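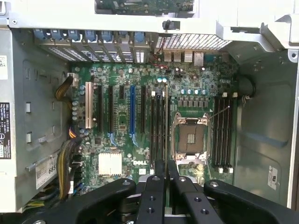
The Second Life of the Office Tower

Cameron Pearce buys computers by the pallet. They come out of accounting firms, dental offices and engineering departments, usually after a lease has ended, and they arrive at his shop on Horeck Street wrapped in stretch film with the power cords stuffed in a separate box. Last year he took in 224 of them. Most were workstation towers, the heavy steel kind that used to sit under a drafting desk and run all day.

Pearce has worked on office machines since high school. He opened the shop in April, four years ago, in a former upholstery store, and kept the cutting tables because they were the right height. A tower goes down on its side on one of those tables and the side panel comes off. From there the work is slow and fairly quiet.

"People expect me to start with the software," he says. "I start with the lid off and the lights on. You want to look at the board for a while before you touch anything."

What he looks for first is the capacitors, the little cans that stand up between the slots and along the edges of the board. A healthy one has a flat top. A bad one swells, and once one has gone he assumes its neighbors will follow. Boards with bulging caps go into a parts bin unless the machine is worth the labor. He replaces them himself on the better ones, two evenings a week, with a soldering iron he bought used.

After that he checks the cooling. The chipset on many older workstation boards has no fan, only a finned metal heatsink that depends on air moving through the case. Lint packs in between the fins and stays there. Pearce uses a soft brush, then short bursts of air, and he does the same with the mesh vent at the rear. He won't use a household vacuum on a board because of static.

The expansion slots get their own round. Workstations of a certain age carry a mix, and it isn't unusual to find a single cream-colored PCI slot next to a row of PCIe slots in black and blue. That old slot is a selling point. Pearce has customers who run a label printer or a piece of lab equipment from a PCI card nobody makes anymore, and they will drive a long way for a machine that can take it.

"I had a man from a cabinet shop who needed one slot," he says. "He didn't care what else was in there."

The towers were built to be opened often, and this is what Pearce likes about them. On the better models the expansion cards are held down with plastic latches instead of screws – often blue, a common way of marking a part the owner is meant to handle. Flip the latch, pull the card. The latches do get brittle, and he keeps a coffee can of spares taken from dead cases. Grommets go in the same can. A missing grommet leaves a bare metal edge for a cable to rub against, and he has seen what that does to insulation.

Jaime Bettencourt handles the other half of the business, which is finding homes for the finished machines. She keeps the inventory in a spreadsheet and gives each tower a name so the two of them can talk about it without reading out a serial number. The one going to a church office this month is Olia. Another, called McPhee, has been on the shelf since spring with a memory fault that comes and goes.

Bettencourt is frank about the limits. An older workstation draws more power than a small new desktop, and it takes up more floor. It won't suit someone who edits a lot of video. For bookkeeping, email, schoolwork or a shop computer that has to talk to old equipment, she thinks it is a fair deal. Each one leaves with a new drive, fresh thermal paste on the processor and a two-page sheet listing what was replaced.

She also asks buyers to open the case themselves once before they leave the store. Some are nervous about it. She shows them where the memory sits, how the card latches work and which vent to keep away from the wall.

Machines that can't be saved are stripped. Steel goes to the scrap yard, boards to a recycler called Jilto, and drives are destroyed in the back room with a press. Memory, fans and power supplies are tested and put in labeled drawers. Pearce says the drawers are full and he will need another cabinet before the next pallet comes in.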